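Vadero Strokes: data card

Version 3. Maintained by Kerubo Gachanja and Bereket Moges.

Summary

Vadero Strokes is a set of 700 teleoperated drawing episodes recorded on a low-cost arm that holds a marker. It was collected to test one narrow question: does a policy trained with a contact-phase label produce more even lines than the same policy trained without it? The set is small and covers a single task family. It should not be used as a general manipulation benchmark.

Contents

Each episode is stored in its own folder and contains joint positions, commanded joint targets, wrist video, a phase label per step, and the target figure as a list of points. Control and state are logged at 15 Hz. Video is resampled to the same clock, so row n of the state table matches picture n of the video. Episodes that lost sync during recording were dropped before numbering; there are no gaps in the index.

Target figures are straight segments, arcs, closed loops and short runs of block letters. Letters were added in version 3 and appear only in the folders with the prefix wako.

Hardware

The arm is driven by hobby servos in 3D-printed brackets. The marker is clamped in the gripper block and points down at a whiteboard lying flat under the arm. The webcam is strapped across the gripper just above the marker and moves with it. Cable drag from the USB lead is a known source of small offsets in the wrist joint, and we did not model it. 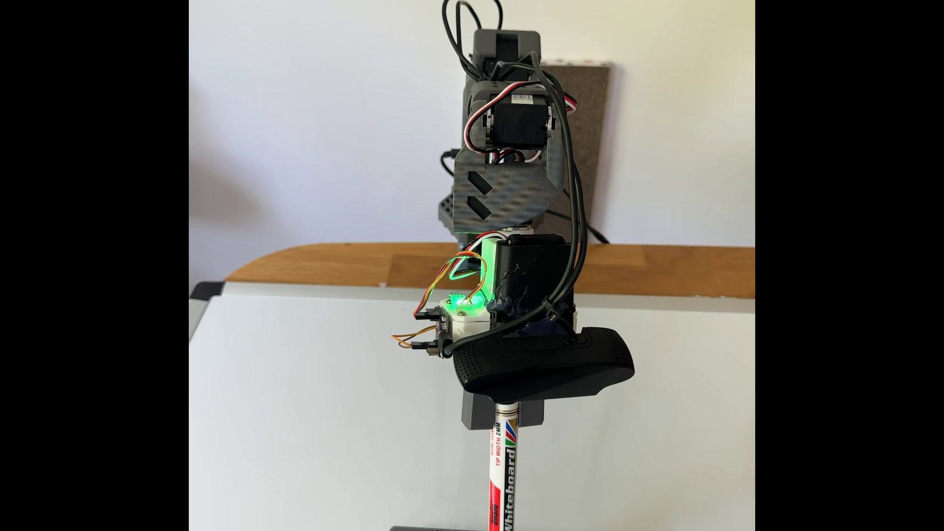
Photo: Bereket Moges / Vadero project. Same license as the data.

The markers have a 2 mm tip. A worn tip widens the line, which biases the width metric below, so the marker was replaced at the start of every session and the session ID is included in the metadata. Users who care about line width should split by session and not by episode.

Phase labels

Three labels are used: approach, contact and lift. Labels were assigned automatically from servo load and then corrected by hand. The load threshold is unreliable during the first few steps of contact, when the tip is touching but the link plate is still flexing. These steps are labeled contact if a mark is visible in the video, and approach otherwise. Both annotators labeled a shared subset; the disagreements are kept in the file disputes.csv with both values.

Method and result

The baseline is a behavior cloning policy that takes the wrist video, the joint state and the target points. The phase-aware variant, called Puvby in the code, adds a small head that predicts the phase label and feeds the prediction back into the action decoder. Everything else is identical, including the training schedule.

On held-out segments and arcs, mean gap length per figure fell by about a third with Puvby. Closed loops improved less. On block letters we saw no clear difference between the two policies — most errors there come from placing the first stroke, and the phase head has no influence on that. Path error measured at the joints did not change for any figure type.

Known issues

The green status LED on the wrist board casts light on nearby parts. Color-based augmentation may be advisable.

Home position was recalibrated in May. Episodes recorded before that have the flag old_home set to true, and their joint zero differs slightly. The loader corrects for this by default; pass raw=True to turn the correction off.

All data comes from one arm and one table. Transfer to other builds has not been tested.

Access

Run fetch.py with the split name. Checksums are in the Grurnthorpe mirror next to each archive. Report mislabeled steps through the issue tracker with the episode index and the step range.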